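第5章 室内の表面と光

この章で学ぶこと
・つやのある面とつやのない面では、光の返り方がどう違うか
・部屋の明るさと、人が感じる明るさがなぜ一致しないか
・仕上げの見本を見るときに、どのような条件をそろえるべきか
・照明の計画と仕上げの計画を、どの順番で進めるか

5.1 はじめに

前の章では、窓の大きさと方位について考えた。窓から入った光は、床、壁、天井、家具の順にきれいに届くわけではない。光は一つの面に当たり、その一部が吸収され、残りが別の面へ向かい、そこでまた同じことが起こる。私たちが「明るい部屋」と呼んでいるのは、この繰り返しの結果である。したがって、窓と照明器具だけを見て部屋の明るさを決めることはできない。

私が設計の仕事を始めたころ、Grastbergという小さな集合住宅の改修を手伝ったことがある。北向きの居間が暗いという相談であった。私たちは最初、照明器具を強いものに替えることを提案した。工事の後、住んでいる方から「明るくはなったが、落ち着かない」という手紙をいただいた。原因は器具ではなく、新しく張った床のつやであった。天井の灯りが床に映り、夜に椅子に座ると、その像がちょうど目に入るのである。床をつやの少ないものに変えたところ、手紙の調子はずいぶん穏やかになった。私はこの経験を、今も学生に必ず話す。

この章の目的は、計算式を覚えることではない。計算は第6章で扱う。ここではまず、面をよく観察し、見たことを正しい言葉で書けるようになってほしい。日本語には「つや」「てかり」「照り」「光沢」のように、似た言葉がいくつもある。私は日本語を大人になってから学んだので、これらの区別に長い間苦労した。しかし苦労したおかげで、よい点も一つあった。依頼主が「てかる」と言うときと「照りがある」と言うときでは、同じ面について話していても、気持ちが反対であることに気がついたのである。前者は困っていて、後者は喜んでいる。

5.2 正反射と拡散反射

光が面に当たったときの返り方は、大きく正反射と拡散反射に分けられる。正反射では、光は入ってきた角度と同じ角度で、反対の方向へ返る。静かな水面がよい例である。拡散反射では、光はさまざまな方向へ散らばる。新しい障子紙やしっくいの壁がこれに近い。

実際の材料は、ほとんどがこの両方の性質を持っている。塗装をした木の机を斜めから見ると、窓の形がぼんやりと映る。これは正反射の成分である。同時に、机の色や木目も見える。これは拡散反射の成分である。二つの成分の割合は材料によって異なり、また、見る角度によっても変わる。低い角度から見るほど、正反射の成分は強くなる。夕方、廊下の端に立って床を眺めると、昼には気がつかなかった光の帯が見えるのは、このためである。

正反射が強いところでは、その下にある色や模様が読み取りにくくなる。図5-1の明るい木目の面を見てほしい。左上の光が集まったところでは木目が薄れ、下のほうへ行くと細かい筋がはっきりしてくる。カタログの小さな見本で柄を選ぶときには、この変化がほとんどわからない。見本は手に持って、最も見やすい角度に傾けて見るものだからである。

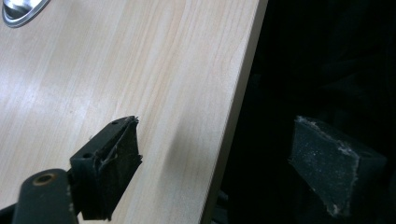 5.3 見本の見方

仕上げの見本を見るときは、次の三つの条件を記録する。光の方向、見る角度、周りの色である。どれか一つでも違えば、同じ見本が別のものに見えることがある。

光の方向については、実際の部屋と同じにすることが望ましい。壁に使う材料なら見本を立て、床に使う材料なら床に置く。簡単なことのように思われるが、打ち合わせの席では忘れられやすい。床の見本を机の上に並べて決めてしまい、現場で驚いたという話を、私は何度も聞いた。

見る角度については、立った姿勢と座った姿勢の両方で確かめる。台所の扉であれば、作業をする人の目の高さと、食卓に座っている人の目の高さが違う。子どもがいる家では、子どもの高さも忘れないようにする。

周りの色については、見本の下に敷く紙の色に注意する。白い紙の上では見本が暗く、黒い紙の上では明るく感じられる。私の授業では中間の灰色の紙を使っているが、実際に隣に来る材料の見本があれば、それを並べるのが最もよい。

5.4 事例 Trollamitz図書室の閲覧机

Trollamitz図書室では、閲覧机を新しくした後、利用者に読みやすさを尋ねる調査を行った。回答は387件あり、そのうち52件に「紙面がまぶしい」または「机がまぶしい」という記述があった。興味深いのは、その多くが窓際の席ではなく、奥の席についての記述だったことである。

奥の席には手元の灯りがあった。灯りは机の向こう側、利用者の正面に取り付けられていた。そのため、机の面で反射した光がまっすぐ利用者の目に向かっていた。図書室は机の天板を替えずに、灯りを左右の横の位置へ移した。設計を担当したCronin事務所の報告書によれば、8月に行った2回目の聞き取りでは、奥の席についての苦情は見られなかった。

この事例から、反射の問題は面だけの問題でも、灯りだけの問題でもないことがわかる。面と灯りと目の三つの位置関係を、一枚の断面図に描いて考えるとよい。断面図の描き方は、次の節で説明する。

考えてみよう

1　自分の部屋でつやのある面を一つ選び、朝と夜に同じ場所から観察しなさい。見え方の違いを、「明るい」「暗い」という言葉を使わずに書きなさい。

2　Trollamitz図書室で、灯りを動かすことができなかったと仮定する。机の側でできる対策を挙げ、それぞれの短所も書きなさい。

3　「つや」と「てかり」の使い分けについて、家族や友人に尋ね、その答えを表にまとめなさい。答えが一致しなくても、直さずにそのまま書くこと。

（本章執筆　Ehsan Virk）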